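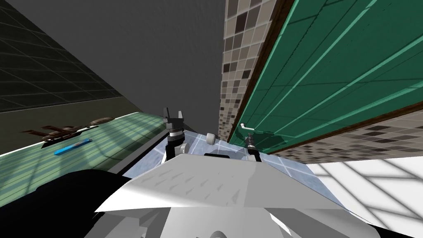 Se a política não vê o puxador, de onde ela tira a direção do próximo movimento? Foi a pergunta que ouvi logo cedo, no café, e respondi meio no chute que ela tirava da câmera da cabeça. Passei a manhã conferindo e a resposta certa é bem mais interessante!

Caderno de bancada, junho – simulação de portas, projeto Draker

Recapitulando para quem não acompanhou a semana: a Lutmont (nossa política de abertura de portas, dois braços, base móvel) recebe a câmera da cabeça e as duas de punho. Até agora as três entravam com o mesmo peso em todos os passos. A ideia do Clutance é um módulo pequeno que estima, a cada passo, se o alvo está visível em cada câmera, e atenua as que não o têm. Treina junto com o resto, e o rótulo de visibilidade sai de graça do simulador.

Rodei 3485 episódios com a versão antiga e os mesmos 3485, mesmas sementes, com o Clutance ligado. Falhas na fase de aproximação: 428 antes, 120 depois. Fiquei olhando o terminal feito bobo. Refiz a contagem com o script velho, por via das dúvidas, e deu igual.

O que mais me convenceu foram os quadros de punho sem alvo. Dedos abertos, um plano cinza liso que ocupa quase metade da vista, azulejo escuro do lado, e puxador que é bom, nada. Antes, a Lutmont agarrava-se a qualquer quina com contraste e saía atrás dela. No mapa de atenção dava para ver direitinho o pico em cima do encontro entre planos. Com o Clutance o pico some e o comando passa a vir quase todo da cabeça – era o que eu queria, mas não esperava ver tão limpo já na primeira rodada.
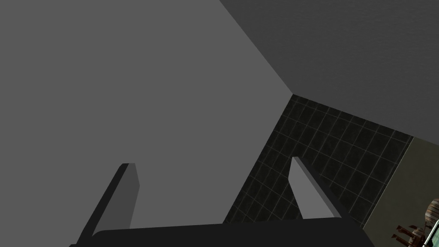 Quando o puxador entra na vista do punho

Aqui a transição importa muito. Na primeira tentativa o peso era binário e o braço dava um tranco no instante em que o alvo aparecia. Troquei por uma média móvel curta e o tranco sumiu das curvas de velocidade. O caso bonito é o puxador claro em fundo verde-escuro, que o estimador pega cedo, mesmo com a vista bem inclinada e aquelas manchas de sombra serrilhada espalhadas pelos azulejos. Eu apostava que a sombra ia atrapalhar mais.
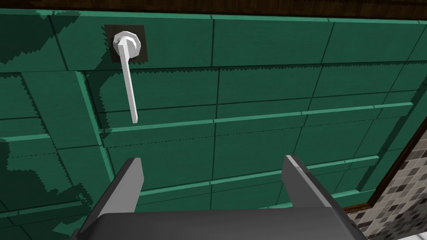
Já os puxadores prateados continuam sendo o ponto fraco. Das 120 falhas que sobraram, 17 são de visibilidade estimada errado, e todas com acabamento metálico. As outras parecem cinemática mesmo: o punho chega torto e o planejador desiste. Isso o Clutance não resolve nem pretende.

Pendências:
– variar o brilho do metal no gerador de cenas
– separar no log a falha de percepção da falha de alcance
– repetir com a câmera da cabeça desligada (aposto num desastre, mas quero ver o número)
– deixar os pesos na pasta do Draker antes de apagar o checkpoint antigo

A primeira já está na fila e roda de madrugada.

Imprimir | Enviar por e-mail
Este site usa cookies para lembrar suas preferências. Aceitar | Recusar
© Caderno Draker. Contato | Voltar ao topo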